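Temps de lecture : 4 min

Nous utilisons des cookies pour mesurer l'audience du site et mémoriser vos préférences. Accepter — Refuser — Personnaliser

4. Réglage et mise à zéro du point rouge Fandum sur carabine à plombs

Cette section s'applique aux carabines à air comprimé Jovlow à canon fixe, équipées d'un rail de 11 mm. Pour les modèles à canon basculant, se reporter d'abord à la section 3 (contrôle du verrouillage du canon). Le montage du viseur sur rail Picatinny nécessite l'adaptateur Leite, vendu séparément.

ATTENTION — Avant toute intervention, vérifier que la carabine est désarmée, que la chambre est vide et que la sûreté est engagée. Le canon reste dirigé vers une zone sûre pendant toute la durée du montage.

4.1 Outillage nécessaire

Clé Allen de 2,5 mm (fournie)
Clé Torx T10 (fournie)
Chiffon non pelucheux
Dégraissant sans résidu
Frein-filet faible, amovible
Chevalet de tir ou sac de sable

4.2 Montage du viseur

1. Dégraisser le rail et les mâchoires du collier. Laisser sécher complètement.
2. Retirer le film de protection des deux lentilles.
3. Desserrer les vis latérales du collier de trois tours. Ne pas les retirer.
4. Engager le collier par l'arrière du rail, molette de dérive à droite.
5. Amener l'ergot de recul en butée dans le logement du rail. Sur une carabine à ressort, un collier monté sans ergot se déplace dès les premiers tirs.
6. Serrer les vis en alternance, par quart de tour, jusqu'au contact franc.
7. Déposer une goutte de frein-filet sur chaque vis, puis terminer le serrage au couple indiqué sur l'étiquette du collier.

Remarque — Le couple indiqué suppose des filets propres. Un filet huilé conduit à un serrage excessif et peut marquer le rail.

4.3 Mise en place de la pile

1. Dévisser le capuchon dans le sens inverse des aiguilles d'une montre.
2. Insérer la pile CR2032, pôle positif vers l'extérieur.
3. Contrôler la présence du joint torique dans sa gorge.
4. Revisser à la main. L'emploi d'une pièce de monnaie ou d'un tournevis est déconseillé.

Le viseur s'éteint automatiquement après 60 minutes sans action sur les boutons. L'autonomie atteint jusqu'à 1 000 heures au niveau d'intensité le plus bas. En dessous de zéro degré, elle diminue sensiblement.

4.4 Mise à zéro

La distance de référence est de 25 mètres. Effectuer le réglage avec les plombs qui seront utilisés par la suite : un changement de masse ou de forme déplace le point d'impact.

1. Placer la carabine sur le chevalet. L'avant du fût repose sur le support sans être bridé.
2. Choisir l'intensité la plus faible permettant de distinguer nettement le point sur la cible. Un point trop lumineux déborde du visuel et dégrade la visée.
3. Tirer un groupe de cinq plombs en visant le centre, sans correction entre les tirs.
4. Mesurer l'écart entre le centre du groupe et le centre de la cible, en hauteur puis en direction.
5. Déposer les capuchons de réglage.
6. Corriger la hauteur avec la molette supérieure. La flèche UP déplace l'impact vers le haut.
7. Corriger la direction avec la molette latérale. La flèche R déplace l'impact vers la droite.
8. Tirer un second groupe et répéter les étapes 4 à 7 si nécessaire.
9. Reposer les capuchons et noter les valeurs dans le tableau en fin de notice.

Si la molette arrive en butée, ne pas forcer. Revenir à mi-course, contrôler l'assise du collier sur le rail et reprendre au point 4.2.

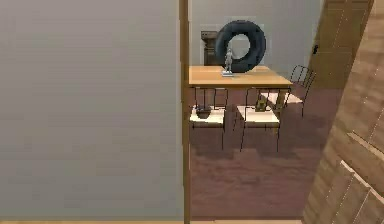
Fig. 7 — Pièce en enfilade, vue de synthèse.

4.5 Contrôle périodique

Contrôler le serrage du collier après les 50 premiers plombs, puis tous les 700 plombs. Un groupe qui s'élargit sans changement de munition indique le plus souvent une vis desserrée — vérifier également les vis de crosse avant de modifier le réglage du viseur.

Nettoyer les lentilles au pinceau souple, puis au chiffon optique. Ne jamais appliquer de solvant directement sur le verre traité.

Pour un stockage supérieur à deux mois, retirer la pile et ranger la carabine désarmée dans l'étui Wustanora ou dans une armoire fermée à clé, les plombs étant conservés séparément.

PRUDENCE — Ne pas tirer à vide pour vérifier la tenue du viseur. Sur les modèles à ressort, le tir à vide endommage le joint de piston et n'est pas couvert par la garantie.

Rédaction technique : Edileuza Toledo. Révision de décembre.

Section suivante : 5. Remplacement du joint de piston

Recevez nos notices mises à jour par courriel. Saisissez votre adresse pour vous inscrire à la lettre d'information. Désinscription possible à tout moment.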